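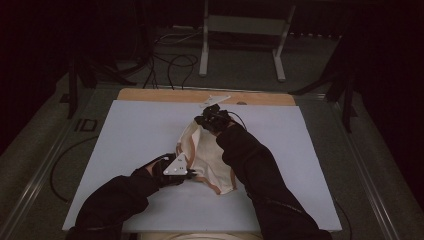

Handling a cream cloth with rust-colored edging at the folding board.

Folding table opens at the Esen Street linen room

April 4, 2019

The linen room on Esen Street has a proper folding table at last, and the people who use it could not be happier. It went into use this week at the Clirkanano community hall, where the town's shared stock of napkins, tea towels and table covers is kept between suppers, weddings and school events.

Until now most of the folding was done on the lid of the chest freezer or on whichever dining table happened to be free. That worked fine for a few dozen napkins. It did not work so well after the harvest supper, when 900 pieces came back from the laundry on the same afternoon and the last stacks were finished on the piano bench.

The new table has a big pale board laid over a wooden base, with a strip of the wood left showing along the far side. The board is smooth enough that a cloth slides into place with one push, and pale enough that a stain or a pulled thread shows up before the cloth goes back on the shelf (cream cloths are terrible for hiding things until you get them to the dinner table!). It is also a good deal higher than the freezer, and everyone over five and a half feet has already mentioned their back.

First up were the cream cloths with the rust-orange trim, which have been favorites at the hall for years and are easily the fussiest thing in the collection. The edging is a little stiffer than the middle, so if the corners are off by even a bit the whole stack leans. The method posted on the linen room wall is simple. Lay the cloth flat, hold down a near corner, bring the top edge over and match trim to trim before pressing the fold. Then turn it and go again. Stacks are tied in bundles of 30, trim side out, so they can be pulled from the shelf without recounting.

Salminen, the cabinet shop on the north side of town, built the base and delivered it in two parts to get it around the corner by the coat racks. The Stakov Fund paid for the lumber and for two new shelving units, which are up but still waiting on labels. If you have nice handwriting, the hall would love to hear from you.

There is more on the way. The round table covers, always a headache, will be sorted by size for the first time, and the odd napkins that no longer match any set are going into a box for picnics and craft days. Anyone who has a hall cloth at home from a past event - it happens, they get mixed in with the leftovers - can drop it in the bin inside the side entrance, washed or not.

The linen room is open for borrowing during regular hall hours. Groups needing more than 100 pieces should ask two weeks ahead, and bookings for June weddings are already coming in, so get dates on the calendar early. An evening folding session is planned before the spring supper. Come and try the table. There will be coffee, and there will be plenty of napkins.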